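Planning an Equipment Purchase: Two-Arm Cells for Household Tasks
Handout 4, revised 10 Apr 2022

Last time we finished with the sticker price, and most of you seemed relieved to have a number you could put in a spreadsheet. Today is about why I don't trust that number.

Take the case we've been carrying along. The Wirkden site wants two-arm cells for chores: lining a waste bin, hanging laundry, folding, wiping. The vendor, Pudow, quotes per cell. Read the quote again and look for what it leaves out. It covers arms, grippers, cameras and a base. It says nothing on the enclosure, spare cables, the props the arms will work on, or the hours of the person who puts those props back after every try.

Things I would want in writing before signing anything:

- What counts as one "cell." If the walls and floor aren't in it, ask who builds them and to what drawing.
- Cable replacement. Wrist cameras mean cables that run along a moving arm, and a moving cable wears. Get the part price and the lead time.
- Gripper fingers. Ask for the price of a pair, then ask how many pairs other customers have bought. You may not get an answer. Write that down too.
- Success rate, with the task named. "Handles soft goods" is not a task.

On that last point, the Flarura proposal claimed 124 finished runs of its bin task. It did not say out of how many. When the class pressed for the log we found 429 attempts, and the rules for what "finished" meant had changed partway through. I don't think anyone was lying. I do think a budget built on the first figure would have been a bad budget.

Look at what one bin task ties up. Both arms are committed to the cell even when only one has its gripper at the bag. The bag is thin, shiny and crumpled, and it never sits the same way twice. The clothes rack behind the bin has to be bought, stored and set back in place, and so does the blue cloth on it.

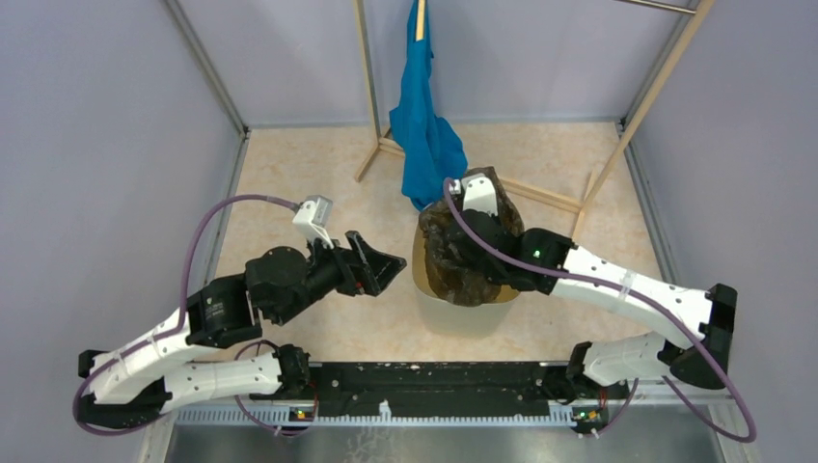

Jafarzadeh School of Applied Technology | Department of Operations and Equipment Planning

Now ask the rude question: what does a person with a bag cost for the same job? If the answer is "seconds," then the cell isn't being bought to line bins. It's being bought to learn something, and it should come out of a research line with an end date -- not out of operations, where it will be judged on savings it can't deliver.

That changes the depreciation too. The proposal spreads the cost over 8 years. I would not plan past 4. Arms may last, but controllers and cameras get dropped by their makers, and then you own a heavy table.

For the write-up, take the Wirkden quote and redo it as a full first-year cost. Include floor space and reset labor. State which figures you got from the vendor and which you guessed, and mark the guesses plainly. A guess that is labeled costs you no points. Then recommend buy, lease or wait. "Wait until September and ask again" is a fine recommendation if you say what you'd ask.

Related items
Handout 3: Reading a Vendor Quote
Handout 5: Lease Terms and Exit Clauses
Worksheet: First-Year Cost Table
Case file: The Flarura Proposal
Reading notes: Reset Labor and Idle Time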